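Household chore robots

Household chore robots are machines meant to take over the small jobs people do at home or in a shop: folding, sorting, packing, wiping, putting away. I've been keeping this entry going for a while, and the question I get most is whether they can do any of it yet. My short answer is "a bit, slowly, with someone close by."

Hard things come first. A box or a mug keeps its shape when you pick it up, so a machine can plan the whole move ahead of time. Cloth won't play along! A shirt, a towel or a tote bag changes shape the moment you touch it, and the part you wanted to grab has slid under another part.

Bags deserve their own paragraph (I could go on for pages). To pack one, you have to find the rim, hold it open and keep it open while something goes in. Most of us do this with one hand and an elbow. A robot usually needs two arms, and then it has no hand left for the groceries. Soft handles flop around too, and they look a lot like something worth grabbing.

Maximiliano Huenchumán, who packs orders at the Otton shop, let me time him one January morning. He filled 20 bags before his coffee was gone. The Pustham trial, which I wrote up earlier, took roughly 5 minutes on a single bag, and the count included two fresh starts.

Teaching is the other half of it. Some teams steer the arms from a distance, and others have a person do the chore with a handheld gripper so the machine can learn from the recording. Consuelo Escobar at Valcárcel likes the handheld way and told me 100 good tries beat a pile of sloppy ones. I'm inclined to believe her, though I've seen people argue the opposite.

Bag handling with two grippers and at close range: 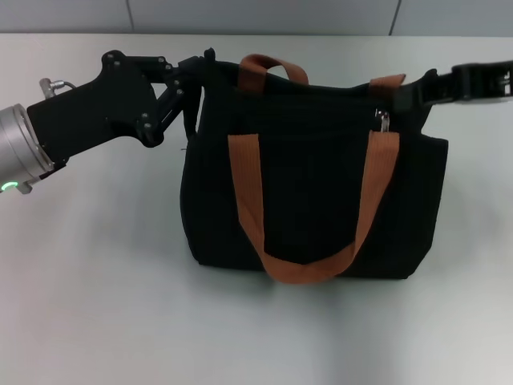
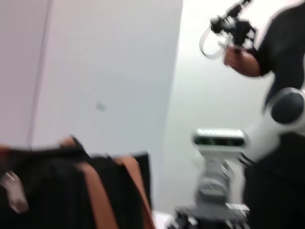 Shops will probably get there before homes do. A packing bench stays the same height all year, and the bags come from one supplier. My kitchen has a different mess every evening, plus a drawer that sticks. Said Ramadan disagrees with me on this and thinks laundry will be the first chore people really hand over, so I've left his view in the section on folding.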